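October 5, 2026

My Filtent tea box came today, two weeks late. I was a little angry, then I opened it and forgot. 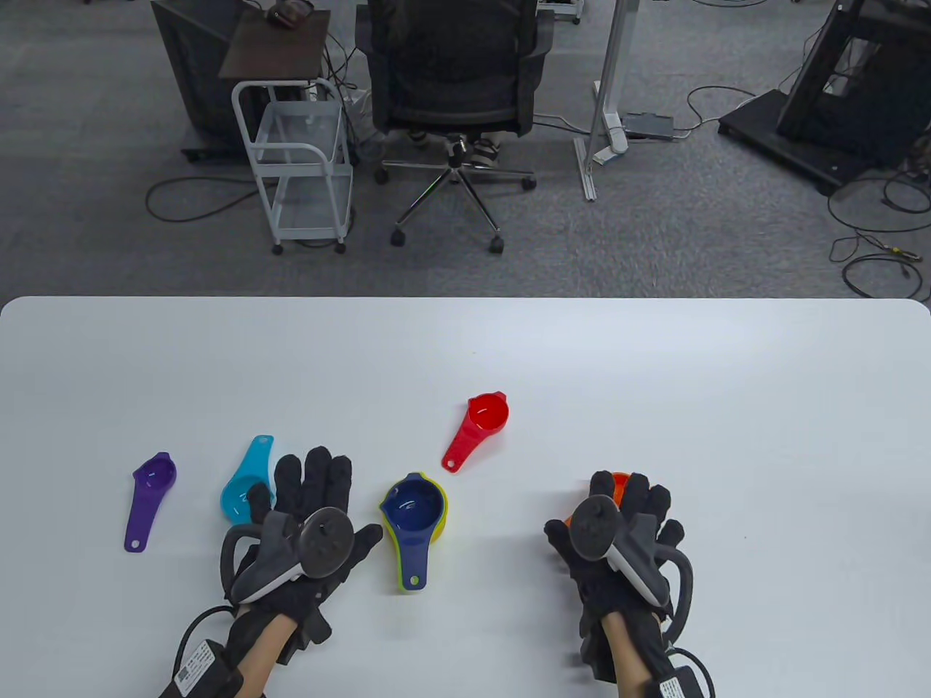
Will I keep the subscription? I will keep it until June, then decide.

The best thing is the smoky black tea from Bukcombe.
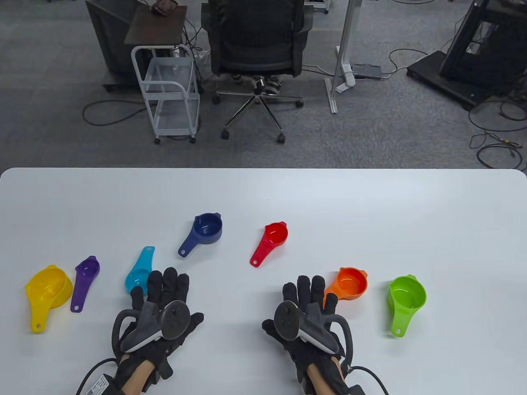 It has a strong flavour and I drank it with Jamshid, who wanted more sugar.
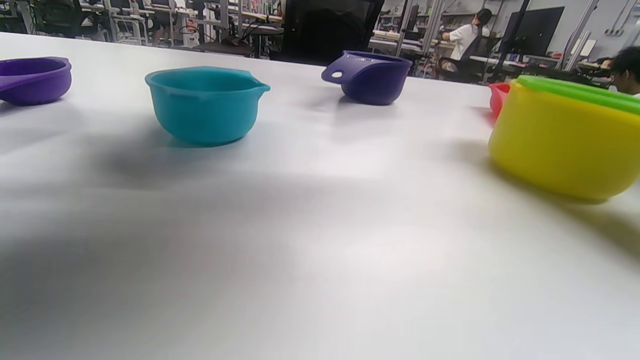
1 min read

The lemon biscuits were broken, but still good. I wrote to Arkex about the late parcel and wait for the answer.

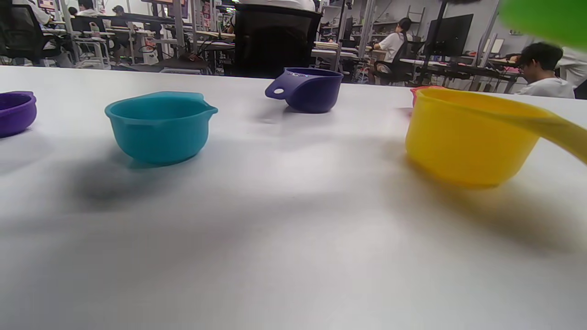

Colours on the white table

Tomorrow I try the mint one.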